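Plitis Hand Grippers, Set of 2: Review After One Month of Laundry

Reviewed by Selvaraj Miah

My sister Eluned Wogan asked me in March if she can finally stop folding clothes. She had read that machines do it now. I had the Plitis set on loan from Derkside, so I promised her a serious answer.

What you get

Two grippers which a person holds, one for each hand. You do the chore with them, and the recording can later be used to teach a robot arm. For this reason the set is a fair test of the question. If a job is hard with these jaws when a human brain is guiding them, it will not be easier for a robot alone.

The set costs 800 and comes in a hard case. The charger is separate, and I find this a little greedy.

Folding

I started with towels, which went well from the first evening. A T-shirt is another level. The cloth is thin, the hem slides over the sheet below, and the jaws give you very little feeling of how many layers you have caught. Often I wanted one layer and took two, or I took the bedsheet also. Corners are the worst part. You lift one, it bunches up in the jaws, and then you must put it down and flatten it again.
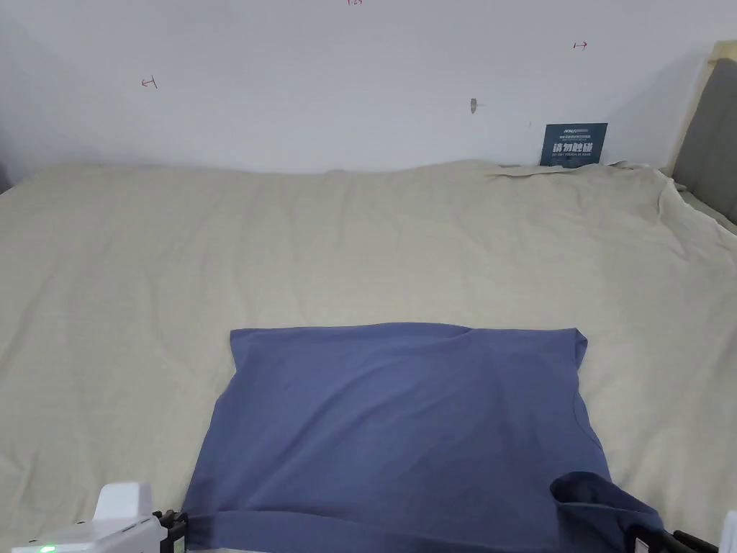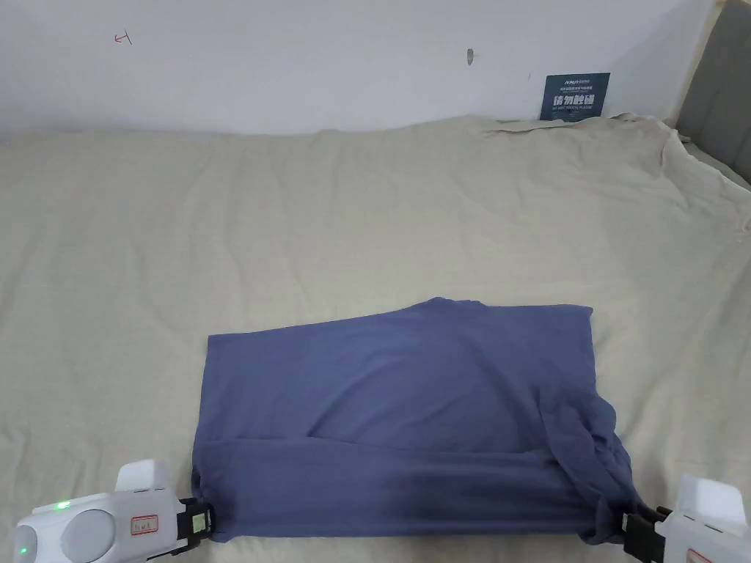
My best time for one T-shirt was 60 seconds. With my bare hands I need less than ten. After some 40 shirts I was more regular, but my folds were still not straight enough for a shop shelf.

Other chores

Putting socks in a drawer: good. Closing a zipper: possible, if you have patience. Buttons: I gave up on a Thursday evening and did not try again. Picking up a flat sheet of paper from a table was also a failure for me.

The older Geddes grippers, which I used last year, have wider jaws. They are better for thick things such as blankets, but with shirts they are clearly worse.

Comfort

They are well balanced, but my wrists became tired after half an hour. The trigger on the left one is stiffer than on the right. Derkside told me this is normal in a new set and it should become softer. I am still waiting.

Should you buy it?

For a school lab or a small workshop, yes. The build is solid and the jaws close evenly. I would pay for it again before the Geddes. For a home, no. As for my sister, I told her that towels may come soon, and that she should keep folding her own T-shirts for now.

Four stars from five.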